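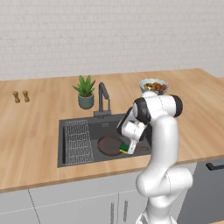 Fig. 1. Sink, timber benchtop and green-and-yellow sponge.

Jul 8, 2022
Wumley finishes workshop. Entry by S. Lakatos, copy to Gøran Hovland.

Subject: water resistance of oil finishes on timber kitchen benchtops, second round.

Panels 1 to 6 were taken off the rack this morning and inspected under the side lamp. All are Tasmanian oak offcuts from the Plivenwood order, sanded to 180 grit and finished on both faces. Panels 1 to 3 carry the Utano hardwax oil, two coats. Panels 4 to 6 carry our own linseed blend, three coats, the last rubbed back with a grey pad.

Each panel had 44 mL of tap water left standing inside a ring of plumber's putty overnight. Panels 1 and 3 show no change in colour. Panel 2 has a pale halo along the end grain, where the second coat was thin. Panels 4 and 5 have raised grain that can be felt with a fingernail. Panel 6 was knocked during the evening and the ring leaked, so its result is void and it will be repeated.

Wear testing followed. The Strömberg scrub rig was set to 500 strokes with a damp sponge and 1000 g on the carriage. Sheen was noticeably lower on 4 and 5 and unchanged on 1. The counter on the rig skipped twice during panel 3. G. Hovland has been asked to look at the reed switch before anyone runs the 2000 stroke series.

The cut edge at the sink opening remains the weak point in every benchtop returned to us. It is proposed that the edge receive an additional coat before the sink is set, and that the sealant not be applied until the oil has cured for a full week. The installation sheet currently says three days and should be amended.

Outstanding:
Recoat panel 2, end grain only.
Repeat panel 6.
Order 240 grit discs. The drawer is down to the torn ones.
Rags to be laid flat outdoors to dry. Two were found balled up in the bin on Thursday.

S.L.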